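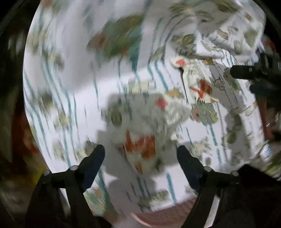 Abb. 1: Weißer Stoff mit dünnen blaugrünen Streifen und buntem Druckmuster, rechts oben liegt eine Falte über der Fläche.

Kurs Textilpflege im Haushalt, Skript zur Einheit 2
Leitung: Kumiko Yoshida, Übungen: Lerato Joubert

Thema: Bedruckte Stoffe glätten und falten

In der ersten Einheit haben wir einfarbige Tücher gefaltet. Heute kommt der gemusterte Stoff dazu. Viele Teilnehmer finden ihn schwieriger, und ich finde das auch. Auf einer weißen Fläche wirft jede Falte einen Schatten, den man gut erkennt. Bei einem dichten Muster verliert das Auge diesen Schatten zwischen den Motiven.

1. Den Stoff lesen
Vor dem Falten suchen wir eine Linie, die uns führt. Streifen sind dafür sehr geeignet. Wo ein Streifen plötzlich die Richtung ändert oder aufhört, liegt meistens der Stoff doppelt. Die blatt- und blumenartigen Motive in Abb. 1 helfen dagegen wenig, sie sind über die Fläche verstreut. Bitte beachten Sie: Die Streifen laufen nicht bei jeder Ware genau parallel zur Kante. Prüfen Sie das einmal am Saum.

2. Glätten
Wir beginnen in der Mitte und streichen mit der flachen Hand nach außen. Eine aufgeworfene Falte wird zuerst angehoben und dann abgelegt. Wer sie nur flach drückt, hat nachher einen Knick im Stoff. Bei großen Teilen arbeitet man zu zweit, jede Person hält zwei Ecken.

3. Falten
Kante auf Kante legen, die bedruckte Seite nach innen. Danach um 90 Grad drehen und noch einmal halbieren. Die Drehung kommt aus dem Heft von Talden, das einige von Ihnen schon kennen. Frau Joubert faltet ohne Drehung und geht um den Tisch herum. Beide Wege sind erlaubt.

4. Begriffe
Rapport: die Strecke, nach der sich ein Muster wiederholt.
Fond: der Grund, auf den gedruckt wird, in Abb. 1 also weiß mit Streifen.
Fadenlauf: die Richtung der Kettfäden, sie ist mit dem Muster nicht immer gleich.

Übung für zu Hause
Nehmen Sie ein gemustertes Laken und legen Sie es unordentlich auf das Bett. Zeichnen Sie auf Papier, wo Sie Falten vermuten, und kontrollieren Sie es mit der Hand. Die Zeichnung bringen Sie bitte mit. Den Abschnitt über Druckfarben finden Sie im Ordner auf Seite 17, wir besprechen ihn im Oktober.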